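Cimaise Pathirana, rail mural pour tableaux
Réf. 1123 - Borkitari, matériel d'accrochage pour galeries et ateliers

Rail alu, pose en haut de mur ou au ras du plafond. Blanc, noir ou brut. Livré avec clips et vis, chevilles non fournies (dépend du mur, voyez avec votre quincailler).
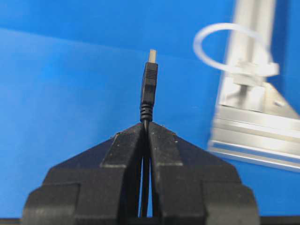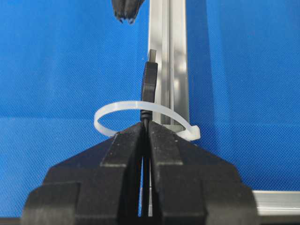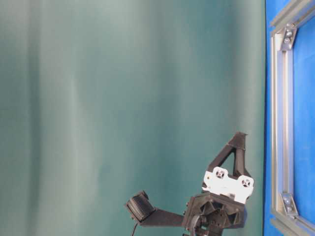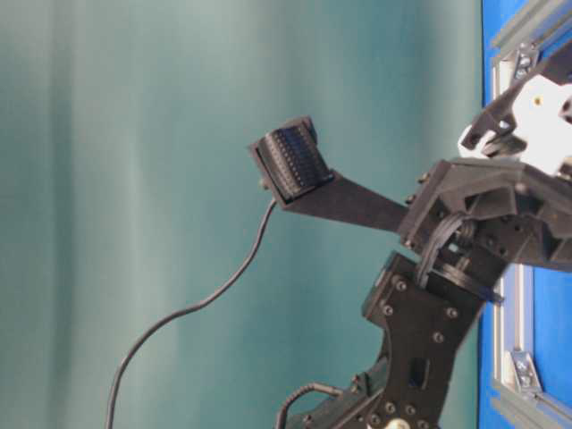
Longueur 200 cm, se recoupe à la scie à métaux. Charge jusqu'à 40 kg par mètre, à répartir svp, pas tout au même endroit. Câbles perlon ou acier, vendu à part. Crochets Nesex compatibles, les anciens Besitz non, trop larges.

Pour les grands châssis : deux câbles, toujours. Verre = acier obligatoire.

Pose : un clip tous les 50 cm, rail clipsé par dessus, embouts. Compter une petite heure pour un mur droit. Mur courbe, nous appeler.

Prix : 121 € le lot de quatre rails, embouts compris. Angles en suplément. Tarif galerie sur demande, écrire à Grażyna Piątek.

Stock : blanc et brut OK. Noir de retour en octobre.

Retrait à l'atelier le samedi matin, demander Prasanna Majumder. Envoi possible mais colis long, donc transporteur, donc délai. Vérifiez l'emballage AVANT de signer.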